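[darks] Re: Overdyeing a faded black coat (long, sorry)
Date: November 27, 2019
To: darks list

On the black coat question, someone wrote:

> Hi all, longtime reader, first post. I have a black cotton
> work coat that has gone the color of an old chalkboard,
> worst at the shoulders and along the pocket edges. Label
> says 100% cotton. I would like it black again. I have read
> the archive back to October and I think I now know less
> than when I started. Specifically:
>
> Do I need to strip it first?
> Can I do it in the washing machine?
> Does the thread take the dye? Someone said it doesn't.
> Is Rustar black any good or should I hold out for the
> Riletska powder everyone keeps going on about?
>
> Also my spouse insists the coat was navy to begin with.
> It was not. Please advise.

Welcome. I'll take these in the order I feel like.

The spouse first. I would not be so sure of yourself. I have owned a pair of pants for nine years that I bought as black, wore as black, and attended two funerals in as black, and last spring I set them down on a black bedspread and they were plainly blue. Nothing about the pants had changed except the company they were keeping. A lot of cheap commercial black is a very deep blue or purple or brown with ambitions, and as it washes down the ambitions go first. If your chalkboard color leans green or brown in daylight, it was black. If it leans blue, you may wish to keep that to yourself.

The way to check is to turn back a seam allowance, or open the bottom of a pocket, where the sun and the soap haven't been. Take it to a north window in the middle of the day. Put a white sheet of paper next to it and something you know to be black on the other side. Printer toner is a decent black. A cast iron pan is not, it's gray and brown and lying to you. Do not do this under a kitchen bulb. I have watched grown adults nearly come to blows over a sock under a kitchen bulb.

Stripping: no. Stripping is for when you want to go lighter, or to a different color, or when you enjoy the smell. You are going from dark gray to black, the most downhill journey in all of dyeing. What you do need is a scour, and this is the step everyone on this list says they do. Hot water, a spoon of soda ash, a little plain detergent, an hour, and stir it. The water will come out the color of weak tea. Do it again and it comes out the color of weaker tea. Pocket edges and collars hold grease, and grease holds off dye, and then you get a beautiful black coat with a pale ring around the neck as if it had been issued by a church.

Washing machine: you can. I did for years. My objections are that a top loader uses enough water to float a canoe, so you end up buying twice the dye, and that the next three loads of towels will be what Jivik used to sell as "Dove." If you have a big enough pot, use the pot. If the coat doesn't fit in the pot with room to swim, then it doesn't fit, and no amount of poking with a spoon will alter this. Crowded cloth dyes in patches. You will find the patches later, from across a parking lot, reflected in a bank.

A pot on the stove should be a pot that has retired from food. I know it's stainless. I know you'll wash it. Retire it anyway.

On telling the darks apart generally, we had that long thread about whether a photo is any use at all. My view is that it's very little use. Cameras make up their own minds about dark cloth, then your screen makes up its mind about the camera, and by the time it reaches me I am giving an opinion on a rumor.

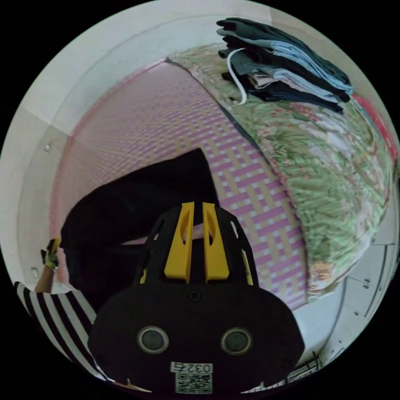
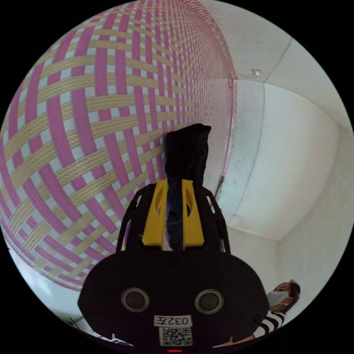
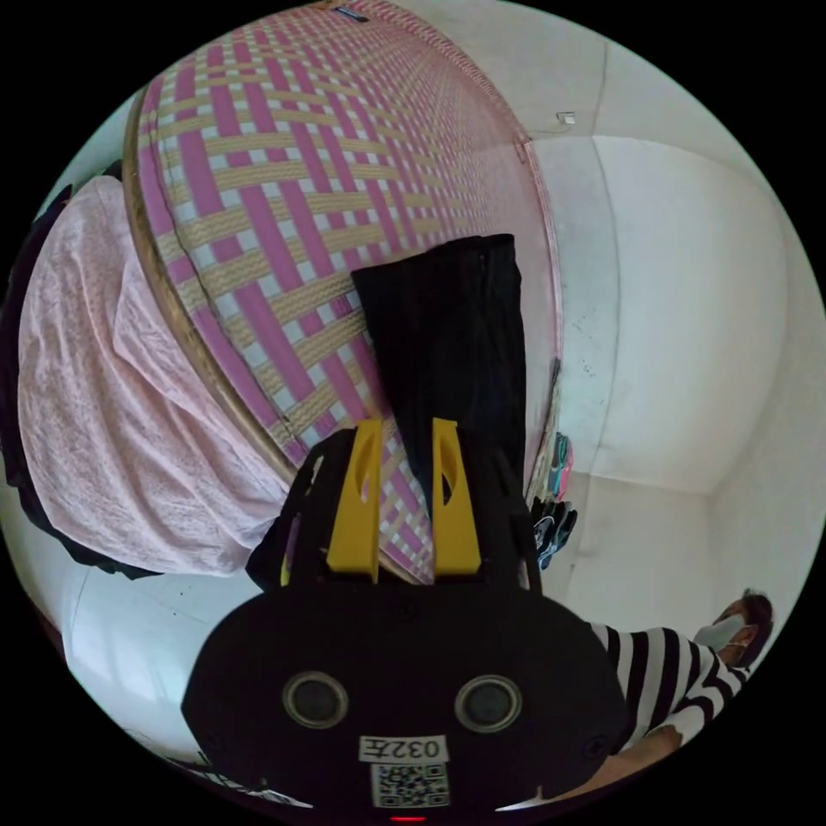
The cloth is in the second one. Black or very dark navy, take your pick.

So please mail a swatch. A piece the size of a postage stamp is plenty, pinned to a card, with the fiber written on it. Those of us who do the looking will look at it in a window like civilized people and write back within the month, or whenever the sun next comes out, whichever is later.

Thread. Whoever told you the thread won't take the dye was right and should have said so more loudly. Nearly all factory sewing is done in polyester, and cotton dye slides off polyester like rain off a duck. What this means for you is that the stitching will stay exactly the color it is now. If it has stayed black all along, wonderful, it will vanish. If it has gone gray, you will have a black coat carefully outlined in gray, as though somebody were about to cut it out and paste it in an album. Some people like that. I have a jacket that looks like that, and I tell people I like it.

You can go over the topstitching with a fabric marker. It takes an evening and you will feel foolish for all of it, and then the coat will look very good.

Rustar versus Riletska. Here we enter on matters of faith, and I'd ask everyone to keep replies short, remembering last winter. My own notes, for what they're worth:

Rustar black is cheap, easy to get, and goes a bit brown. On a coat that's already gray, you may not notice the brown. On white cotton you would, and you'd get something like strong coffee. I add a little of their navy to the bath and that pulls it back where it should be. Yes, I am aware of how that bears on the argument with your spouse.

Riletska is a better black. It is also a powder so fine that opening the jar is a household event. Wear a mask, and put damp newspaper down, and turn off the fan. I once opened a jar near a window on a breezy day and the cat was two-tone into the new year. It also wants more salt than the leaflet says. The leaflet was plainly translated by someone in a hurry and at one point tells you to "rest the garment in its disappointment," a line I've come to find accurate.

There was a third, the Huamán liquid, which a few of you still have squirreled away in basements. It was lovely. It has been gone for years. Please stop telling newcomers about it.

For amounts, weigh the coat dry. Ignore the jar, which is talking about some tiny shirt. Black takes at least double the dye of any other color, and people who are disappointed in their black have almost always made a charcoal and been surprised by it. Keep the bath warm, keep the coat moving for the first half hour, and after that you can sit down. I let mine go 77 minutes in total, a number with no science in it whatever. It's the length of a record and both sides of another one.

Then rinse. Rinse cold, then warmer, then hot, until you are bored, and then for as long again. It will look much blacker wet than it will dry, so don't call anybody over to admire it yet. Dry it inside out, in the shade. Wash it alone the first 6 times, or with things you don't care about. Do not sit on a pale couch. Do not hug anyone in linen.

A bit of list business while I have you. The archive now stands at 2,370 messages, and a fair share of them have the subject line "Re: question." If you change the subject when you change the subject, the search will work, and then I won't have to answer the vinegar thing every spring. (Vinegar does not set dye in cotton. It makes the cotton smell of vinegar.)

And to whoever sent the envelope of swatches with no name, no fiber and no return address: they're nice swatches. Two are black, one is a brown, and one has been on my windowsill for two weeks and I change my mind about it every morning. Write to me off list and I'll mail it back to you with both opinions.

Let us know how the coat goes. Check that pocket seam first.

--
darks: a list for people who dye things black, or near enough
To leave the list, send a message with LEAVE in the subject. Plain text only, please trim your quotes.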